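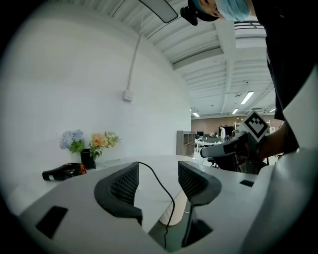
Is a small black vase with flowers enough for a white pedestal table, or does it need more stuff around it?
One vase is enough on a table that size, and most of what people add to it ends up getting moved every time somebody sits down.

Table Talk – Small Spaces and Shared Rooms
Thread: White pedestal table, white wall, black vase. What am I missing?
Started Jul 8, 2020

ribbedleg
We have a white table on a round white pedestal, the kind with vertical ribs all the way around. It stands near a plain white wall with a conduit pipe running up it from a little junction box, and the ceiling is the open kind with beams and corrugated panels. So it's a lot of white and a lot of building. On the table I have a small square black vase with a pale blue hydrangea and peachy orange roses in it, some greenery, and next to that a clear round glass disc lying flat. There's usually a bottle on there too, black with an orange cap.

My sister-in-law says it looks unfinished and that I should get the Tolen tray set, which is 45 dollars. I have doubts about spending 45 dollars on a tray to hold one vase. Opinions?

plainoak651
Your sister-in-law has been reading the Tolen catalog. I had that tray. It's a tray. It took up a third of my table and collected crumbs in the groove, and when we wanted to eat I had to carry the whole thing to the counter with the vase wobbling on it. Sold it in October for 20.

hallway_hen
I'll disagree with plainoak. A tray groups things. Right now you have a vase, a glass disc and a bottle on its side, and those three have nothing to do with each other. Put an edge around them and the eye reads it as one arrangement.

plainoak651
The eye reads it as a bottle on a tray.

ribbedleg
The bottle isn't part of the arrangement, for the record. It's just where the bottle goes.

hallway_hen
Then that's your problem, and it's free to fix. Stand it up or put it away. Anything lying down on a table looks dropped, and that orange cap pulls attention straight off the flowers.

gravelpath
I don't buy that. The cap is orange and the roses are peach-orange. If anything it's the only thing in the room that talks to the vase. Everyone in this forum spends good money on "accent" objects in a matching color and here's one with a drink in it.

hallway_hen
We don't know it's a drink.

gravelpath
Fine, a drink or whatever is in it. My point about the color stands.

lowceiling
What is the glass disc for? I've seen these sold as coasters, candle plates, cake stands with no stand, and "table protectors" at four different prices for what looks like the same piece of glass. If it's meant to go under the vase, put it under the vase. A black vase on a clear disc on a white top would look deliberate. Beside the vase it looks like you took the lid off something.

ribbedleg
It came with the vase, from Traneck. The leaflet called it a base plate. I put the vase on it for a week and it rocked a little, so I moved it off and never found another home for it.

lowceiling
So the base plate doesn't work as a base plate. That tracks with my Traneck experience. I'd check the bottom of the vase before blaming the glass, though. Mine had a blob of glue on one corner. Scraped it off with a butter knife and it sat flat after that.

ribbedleg
Will check tonight.

tworoomflat
Can I ask why hydrangea and roses together? I see this combo in every lobby and every waiting room. Blue on one side, orange on the other, green bits sticking out. It comes like that in a box. Nobody's garden grows it like that in the same week.

gravelpath
My garden has hydrangeas and roses at the same time. It's July.

tworoomflat
In that blue and that orange?

gravelpath
Pink and white, but I could have picked otherwise.

hallway_hen
Blue and orange sit across from each other on the color wheel, so they hold up in a white room. If it were all white flowers in there you'd lose them against the wall. I think the vase itself is the best thing on the table. It's small and dark and it gives the flowers some weight.

tworoomflat
It's too small. Two clusters in a little square vase and the green spreading out past the sides. I'd pull half the foliage. Bend the rest upward if it's got wire in it.

ribbedleg
It does have wire. I pulled 2 stems last night after reading this and I admit it's better, although my husband couldn't see any difference.

plainoak651
Neither would I. You're all going to talk this person into redecorating a table that has nothing wrong with it.

pipefitter_dee
Different question from somebody who does this for work. People always ask about the table and never about the wall. That conduit is what you notice when you walk in. You've got a thin white pipe against a white wall, so whoever put it up did try to keep it quiet. Do NOT let anyone on here talk you into painting it black to "make it a feature." I have seen the results.

lowceiling
I painted mine black and it looks good.

pipefitter_dee
I'm sure you think so.

lowceiling
With open beams and corrugated metal overhead it makes sense to go along with the industrial thing. Hiding it halfway is what looks odd to me.

pipefitter_dee
You don't know if those panels are metal, and the ceiling's white anyway. Everything up there has been kept white on purpose. One black line going up the wall would look like a crack from across the room. Also do not cover the junction box with a picture frame. It has to stay reachable. I took one down last year that had a canvas glued over it, and the glue was on the cover screws.

ribbedleg
No plans to paint or glue anything. We rent the space, so the pipe stays as it is.

hallway_hen
What about the light? If there's one of those rectangular ceiling panels, it will wash the whole table flat. A small lamp would do more for you than any tray. MacBrayne has a cordless one.

plainoak651
And there it is, page one and we've got to the cordless lamp. Charge it every other night, lose the cable, and put it in a drawer by October.

hallway_hen
Mine has lasted fine.

plainoak651
Does it get switched on?

hallway_hen
When we have people over.

gravelpath
So it's a lamp for guests. That's a lot of table to give up for guests.

tworoomflat
On a pedestal table I'd be careful what you put near the edge in general. The Gudov one I had would tip if you leaned on it, and it had a base that looked plenty heavy in the store. Reviews all said "rock solid." I'd like to know what those people were doing with theirs. Keep the vase toward the middle and don't let kids hang off the side.

ribbedleg
Ours is pretty steady, but it isn't a Gudov. It came with the room and has no label that I can find. The top does show every mark, though. I wipe it with dish soap and a damp cloth and then dry it, or it streaks.

lowceiling
Light gray or white top?

ribbedleg
Depends on the time of day. I say white, the rest of the house says gray.

lowceiling
Then leave the disc on it. Glass disappears on a gray top and it's one less bright thing.

ribbedleg
Update. There was glue on the bottom of the vase. Not a blob, more of a ridge along one side. It came off with a plastic scraper, so the vase is on the glass disc now and it doesn't rock. I stood the bottle up behind it and it looked worse, like it was trying to be a second vase, so the bottle lives on the counter for now. No tray and no lamp.

hallway_hen
I still say tray.

gravelpath
I'd have kept the bottle.

plainoak651
Save the 45 dollars. If the sister-in-law wants a tray there, she can buy the tray.

ribbedleg
She's coming for dinner, so I'll probably be told about it again. Does anybody know if that Traneck glass can go in the dishwasher? The leaflet only says "wipe clean" and I don't trust the leaflet.

lowceiling
Mine went through nearly every week and it's still clear. Bottom rack, flat, nothing leaning on it.

pipefitter_dee
Hand wash it. It's one piece of glass.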